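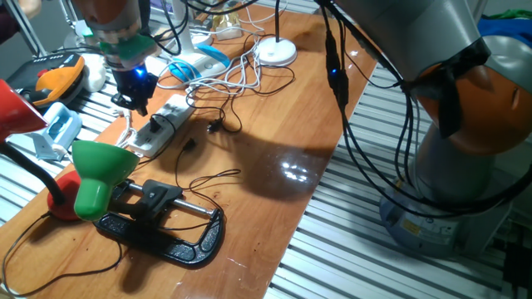
Progress report to the Wedano Fund
Student robotics club, Yap Project
Thursday, June 22, 2023

We are very pleased to be sending you this second report, and there is a lot to tell! When we last wrote, the arm could be driven by hand and not much else. Since then the club has moved on to the job we asked you to support, getting a robot arm to plug in ordinary household things on a table that nobody has tidied for it.

The students chose plugs themselves. They had spent most of the winter stacking blocks and were thoroughly bored of blocks, and one of the younger teams pointed out that everybody at home has a power strip with a knot of leads next to it. It is a lovely problem for a school club - cheap to set up and much harder than it looks.

Where we are now

The club has 8 members in two teams. The Pirkola team looks after the arm and gripper, and the Jellero team looks after the cameras and the recordings. They swap over at half term, which caused some grumbling the first time, but they now argue about each other's code in a far more useful way.
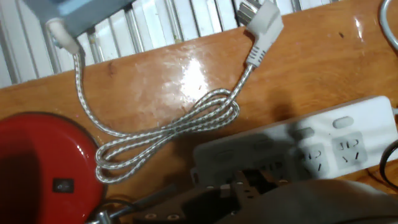

Cables have taken up most of our sessions. A braided lead does not stay where you put it, and a loop can pull the plug round just as the fingers close. The students first tried going straight for the plug from above. They have since found it better to take the lead close behind the plug, lift a little, and look again with the wrist camera before moving on. Shiny table tops are the other nuisance, as the glare moves with the lamps and confuses the part of the program that looks for edges.

We set ourselves a target of 100 recorded attempts by the end of term and have passed it. Picking up a plug is now fairly dependable. Lining the prongs up with the socket is the weak point, and roughly one try in 7 gets all the way in. We were delighted with that, and the first success was cheered loudly enough to bring people in from the corridor.

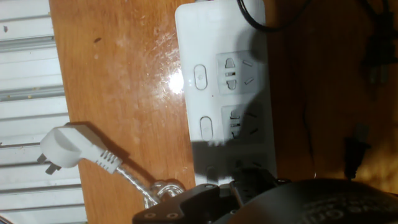

The gripper also gets in its own light. Once it comes over the strip it throws a shadow across the sockets, so the team is learning where each socket is beforehand and trusting that map for the last few centimetres. Two students have started a notebook of failed tries with a short note on each, and it has become the most read thing in the club.

Spending

We are within budget. The main costs so far were spare gripper fingers and a replacement camera lead. Travel money is untouched and we would like to carry it over, if you agree.

Next term

From September we plan to try plugs of other shapes, add an unplugging task, and hold an open evening for parents. You would be very welcome to come along and have a go at the controls - the students are already arguing over who gets to show you round.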